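Packing for the Sturley path

I have walked the Sturley path twice now, once with a pack that was far too heavy and once with one that was about right. The second trip was in January, when you would expect to carry more, and I carried less. A few people have asked for the list, so I have written down what I can remember.

The bag itself is an old Vilon with a broken chest strap. It weighed 17 kilos full on the first walk and I had sore hips by the time I got to Damine, where the path leaves the river and climbs for most of the afternoon. I posted a parcel home from the shop there. In it were a pair of jeans, a hardback, a second jumper and a folding stool. I didn't miss any of them, apart from the book on one wet evening.

Clothes are the easy part. I take one set to walk in and one set to sleep in, plus spare socks. The walking set gets washed in whatever sink there is and goes back on damp if it has to. Wool dries more slowly but smells less, and I would take the smell into account if you are sharing a room.

Food took longer to sort out. There is almost 100 metres of shelf in the Rutherford supermarket given over to snacks and I used to buy as if I would never see a shop again. You pass one most days. Now I carry lunch, a bag of nuts and something for the next morning. Water is different – the taps at the church and the car park are turned off in winter, so fill up before you leave the village.

I bring the paper map as well as the phone. The stretch past the quarry was moved a couple of years ago and the signs still point the old way, through a gate that is now locked. Allow an extra half hour there.

Boots I can't help with. Mine cost 400 pounds between the first pair that didn't fit and the second that did.

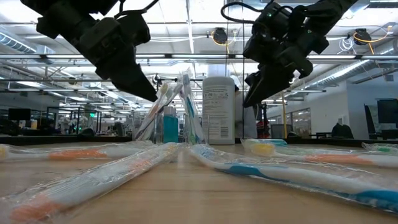
The washbag was the last thing I got down to size. I had been taking the same one I use at home, with full bottles of everything, and it took up as much room as my sleeping clothes. A toothbrush in its own plastic wrapper can go in any side pocket and stay clean until you want it. A large bottle with rounded shoulders stays at home, and I pour what I need into a small one the night before. Soap goes in a tin with a bit of cloth under it.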